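Trerinik's new Prikeck phone goes on sale in Plenville

Monday, May 27, 2019

Hello from Plenville! I'm Urs Nägeli, I look after phones at Trerinik, and I get to tell you that the Prikeck is in the shops from this morning.

If you've been following the leaks (we have, with our heads in our hands) you'll know a fair bit already. Yes, it's smaller than the last one. Yes, the headphone socket is back. No, it doesn't fold, sorry to the chap who emails me every week.

What the leaks missed is the battery. We've gone up to 3,000 mAh, and my own Prikeck now gets me through a long day with plenty of train journeys and far too much football chat. The storage app has been redone too, so clearing out old videos takes a couple of taps and you don't have to go digging through menus.

Kamol Khamphan, who led the design work, puts it better than I can: “I wanted a phone I could use with one thumb while holding a bag of shopping. We made 283 mock-ups before I was happy, and I still have most of them in a drawer.”

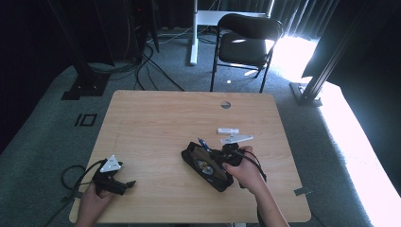

Price and where to buy

The Prikeck costs £300 without a contract and comes in dark blue or white. You can pick one up from our Plenville shop or order it on the Trerinik website. The first batch is 2,000 phones, with more on the way next month.

We're also bringing out a matching charging stand called Ahn – that one's due in December, and I'll write again when I have a price for it.

Journalists who'd like a review phone can drop me a line through the Trerinik press desk. Please say which colour you'd like!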